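FOR RELEASE 03/11/2022

Orine brings the one-bin tidy-up to playrooms and kitchens

Hi, I'm Seema Semwal and I look after home storage at Orine. I've been hanging out for months to share this one! Our Siseo range goes on sale today, and the whole idea is a plain white bin with a handle hole at each end, sitting right in the middle of the table where the mess is (mine is usually blocks, play food and last night's cups). 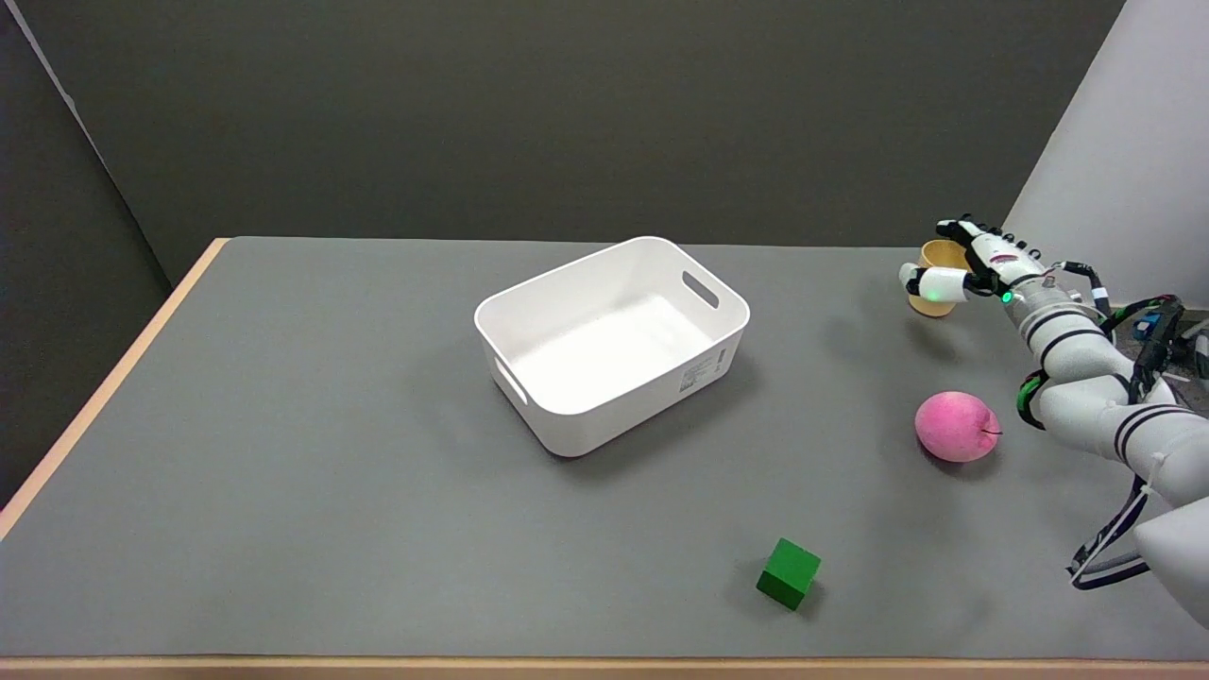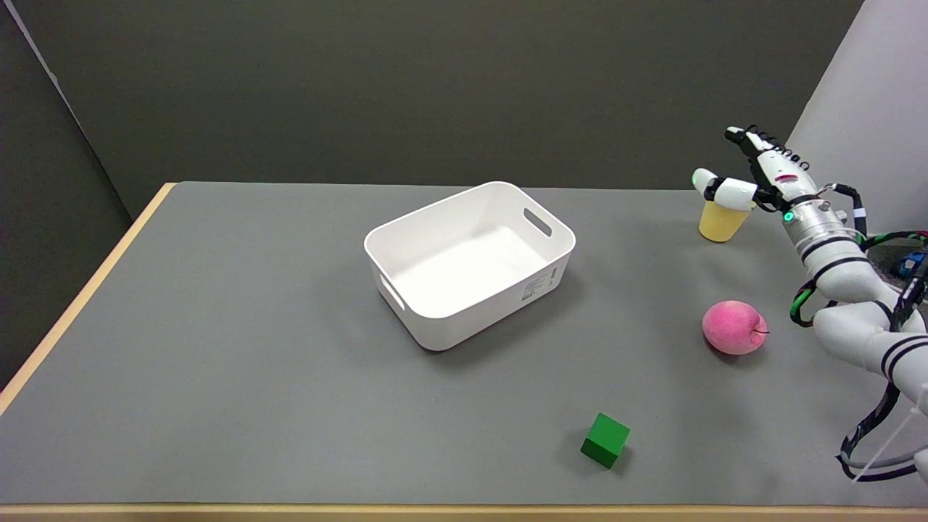
A white bin, a green cube and a pink peach-shaped object, on the grey tabletop.

We started on Siseo in September, after my colleague Devendra Dwivedi tipped a whole drawer of toys onto the meeting table and asked us all to put it away again. It took ages. Everyone wanted a lid, then dividers, then colour coding — and in the end we went back to an open bin you can drop things into with your other hand full. I love it. My kids tolerate it, and I'll take that.

The first run is 500 bins, sold in packs of 2 through our own shop and at Tulix stores. Shalini Sengar at Tulix has put them at the front near the lunch boxes, so you shouldn't have to go hunting. We've also put together a little tidy-up sheet you can stick on the fridge, free with every pack while we've still got them.

Do I need to sort the toys before they go in?

Just chuck everything in together at the end of the day, and do a proper sort on the weekend if you feel like it.

Media enquiries: Naveen Bhatt, Orine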